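Drinks basket for the meeting table: upright or on their sides?

Fukumell
28th August
I keep drinks for visitors on a plain white table and want them in a basket so they can be carried to the next room in one trip. The stock is mixed: cans, juice, and small short water bottles with a ridged body and a light blue cap.

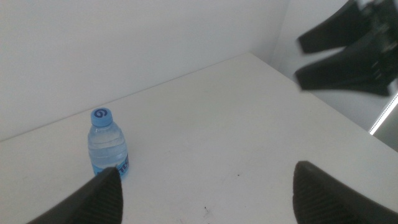
My rule so far is water upright, everything else wherever it fits. The basket is the white plastic type with small round holes in the sides and a slot handle in the rim. Inside depth is 15 cm. Does anyone lay the bottles flat?

Astar
Upright only. Ridged bottles roll less than smooth ones, but they still roll, and the weight moves to one end when you lift.

Lobo
Disagree. Flat is fine if the layer is full. I carry 3 rows that way and nothing shifts. Upright makes the basket top-heavy on stairs.

Astar
A full layer, yes. The original post describes a mixed load, so there will be gaps.

Fukumell
No stairs here. Heaviest load I have weighed was 710 g over what the same basket carries with cans alone. Juice is the item I can't place.

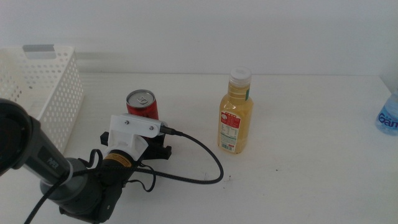 Juice goes in last at present, next to the cans, and comes out first. I could reverse that.

Brerden
Reverse it. Tall items against the wall of the basket, cans in the middle, water in whatever space remains. Check the caps before you lift.

Lobo
Still say flat for the water.

Fukumell
Will try Brerden's order with the water upright, then flat, and post which one rattles.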